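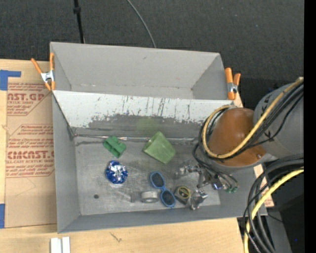
# Finderholm talk — my notes, 18/04/2022

Running order at the bottom. Don't read this out word for word, last time it sounded like a hostage tape.

## Opening

- Hello, thanks for coming, who am I. Keep it short. Jyoti Shakya introduces me so skip the job title.
- Ask: who here lets a cottage themselves? Who goes through an agency? Hands up.
- Then straight in — we took on Finderholm with no bookings in the diary and a website that still had last year's prices on it.
- Subject tonight is changeover day and short stays. Not marketing. If they want marketing, see me after.

## Where we were

- Lakeside park, mixed cottages, mostly sleeps four, a few bigger ones at the Enus end.
- Week stays only, same arrival day for everybody. Queue at reception back to the main road.
- Cleaners flat out for one day then nothing. Lost good people over it.
- Guests emailing to ask for a long weekend, us saying no. Over and over. I went back through the inbox before writing this and counted 1538 of those emails. Pause here. Let them have the number.

## What we changed

- Opened up weekend and midweek breaks on half the park first. The Enus cottages stayed week only, owners there wanted it that way, fine.
- Two arrival days insted of one.
- Moved key collection off the reception desk. Key safe at each door, code goes out the morning you arrive. Not the night before!! People turned up at breakfast time.
- Swapped the booking system to Coltilix. Say something fair about it — good calendar, awful invoices. Owners still ring me about the invoices.
- Linen by cottage, bagged and labelled the day before. Sounds dull, saved us more time than anything else on this list.

## Story: the Shukla cottage

- Tell it standing away from the lectern.
- Shukla is the one right down by the reeds. Beautiful spot. Worst reviews on the park when we started.
- Everyone blamed damp. We had the roof looked at, we had the windows looked at.
- Reviews were all about the arrival. Unlit path, number on the wrong side of the door, people dragging cases round in the dark.
- Put in a light, moved the number, drew a proper map. Reviews came up by September.
- Don't say what the roof survey cost. Well. Maybe if they're laughing.

## Prices

- Careful here, mixed room, some of them are competitors.
- A short break can't be priced as a slice of a week. Same clean, same linen, same welcome pack. We got this wrong in the first season and were paying people to stay, near enough.
- Now a flat changeover charge inside every price, whatever the length. Guest sees one figure. They hate extras at checkout and so do I.
- Last minute offers: 5 days before arrival, never sooner. Regulars learn to wait otherwise.
- Dogs — £100 deposit, we tried it, dropped it. Put people off and we hardly ever kept any of it. Small fee now.

## What I'd do differently

- Talk to the owners before the cleaners found out. Wrong way round, my fault, caused bad feeling for months.
- Not launch in school holidays.
- Keep a phone line. We went email only for a bit and older guests just went elsewhere, they didnt complain, they went.
- Test the key safes in frost.

## Questions that will come up

- *Do short stays wear the place out faster?* Bit more on the kettles and the door locks. Carpets no different that I can see.
- *Do families still book the full week?* Yes, in summer. We close short breaks off in the peak weeks anyway.
- *What if an owner says no?* Then it's no. See Enus.
- *Would you put hot tubs in?* Jyoti will ask this. Answer is still no.

## Running order

1. Opening and hands up
2. Where we were, the email number
3. Changes — quick, they've got the handout
4. Shukla
5. Prices
6. Differently
7. Questions till they chuck us out

Water on the lectern. Phone OFF. Handouts go round at the start, the back row never got any last time. Mention the open day at Finderholm before questions, people leave during questions.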